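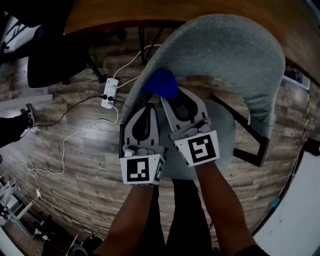

A fabric chair with a rounded back and matching seat.

Upholstery evening, 22nd May

Liis Ots is back in the hall to show members how to look after fabric chairs and sofas. She will cover vacuuming seams, reading care labels and testing a cleaner on a hidden patch first. Bring a seat pad or cushion if you want advice on a mark – nothing larger, please, as space is tight.

Places are limited to 30 and cost £8, tea included. Book with Manolis Koutsoukos at the desk. Doors open at half past six.

The loose covers course with Makis Gkikas moves to September. Anyone who has already paid will keep their place.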